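Stoffservietten selbst nähen: Zuschnitt, Briefecken, Pflege

Von Sugeng Ginting, zuletzt geändert am 26.3.25

Kleine Stoffservietten sind eine gute Arbeit für Anfänger und für Reste. Man braucht nur gerade Nähte, ein Bügeleisen und etwas Geduld an den Ecken. Die Anleitung gilt für Servietten mit fertigem Maß 20 x 20 cm, wie man sie zum Kaffee oder in den Brotkorb legt. Für große Tischservietten ändert sich nur der Zuschnitt.

Material

Webstoff aus Baumwolle oder Halbleinen, nicht zu dick
Nähgarn in passender Farbe (ich nehme für Orange das Pawlak Allesnäher Nr. 344)
Schneiderkreide oder Trickmarker
Lineal, Schere oder Rollschneider
Stecknadeln, Bügeleisen

Jersey ist ungeeignet, er wellt sich an den Säumen. Sehr glatte Stoffe verrutschen beim Bügeln und nehmen kaum Flüssigkeit auf.

Stoff vorbereiten

Den Stoff vor dem Zuschneiden so waschen, wie er später gewaschen wird. Baumwolle läuft beim ersten Mal oft ein, und wenn das erst bei der fertigen Serviette passiert, ziehen sich die Säume kraus. Leicht feucht bügeln, immer in Richtung des Fadenlaufs und ohne zu zerren.

Danach den Fadenlauf prüfen. Dazu den Stoff an zwei gegenüberliegenden Stellen fassen und vorsichtig spannen, erst längs, dann quer, dann diagonal. Längs gibt ein Webstoff am wenigsten nach, quer etwas mehr, diagonal deutlich. Liegt der Zuschnitt schräg zum Faden, verzieht sich die Serviette nach ein paar Wäschen zur Raute. Bei verzogenem Stoff hilft es meistens, ihn feucht über die kürzere Diagonale in Form zu ziehen und liegend trocknen zu lassen.

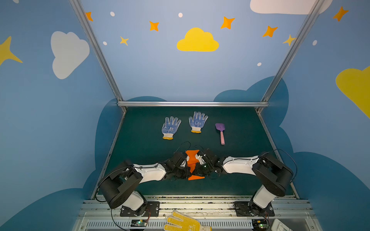 Orangefarbener Stoff, zwischen zwei Greifern gespannt.

Wer ganz sicher gehen will, zieht einen einzelnen Faden aus dem Gewebe. An der entstandenen Lücke lässt sich genau entlangschneiden. Bei Leinen geht das gut, bei dicht gewebter Baumwolle reißt der Faden gern ab.

Zuschneiden

Für jede Serviette ein Quadrat von 26 x 26 cm anzeichnen. Darin sind auf jeder Seite 3 cm Zugabe enthalten: 1 cm für den ersten Umschlag und 2 cm für den zweiten. Die Webkante nicht mitverwenden.

Säume bügeln

Alle vier Kanten zuerst 1 cm, dann noch einmal 2 cm nach links umbügeln. Anschließend den zweiten Umschlag wieder aufklappen, der erste bleibt liegen. Die Bügelfalten sind die Hilfslinien für die Ecken.

Briefecken nähen

1. Eine Ecke diagonal falten, rechts auf rechts, so dass die umgebügelten Kanten genau aufeinanderliegen.
2. Den Punkt markieren, an dem die innere Bügelfalte auf die Diagonale trifft. Von dort eine Linie im rechten Winkel zur Diagonale bis an die Außenkante zeichnen.
3. Auf der Linie nähen, Anfang und Ende verriegeln.
4. Die Spitze bis auf 5 mm zurückschneiden und die Nahtzugabe auseinanderbügeln.
5. Ecke wenden und mit einem stumpfen Stäbchen ausformen. Keine Scherenspitze nehmen.

Die übrigen Ecken ebenso arbeiten. Zum Üben reicht ein Stück Papier – die Falten verhalten sich genauso.

Absteppen

Den Saum knapp neben der inneren Kante rundherum absteppen, Stichlänge 2,5. An den Ecken die Nadel im Stoff lassen, Füßchen heben, drehen. Anfang und Ende der Naht legt man am besten in die Mitte einer Seite, dort trägt das Verriegeln weniger auf.

Pflege

Bunte Servietten die ersten Male getrennt waschen. Kräftiges Orange und Rot färben manchmal noch aus. Fettflecken vorher mit etwas Spülmittel einreiben, Rotwein sofort mit kaltem Wasser ausspülen. Nach dem Waschen in Form ziehen, hängend trocknen und noch leicht feucht von links bügeln.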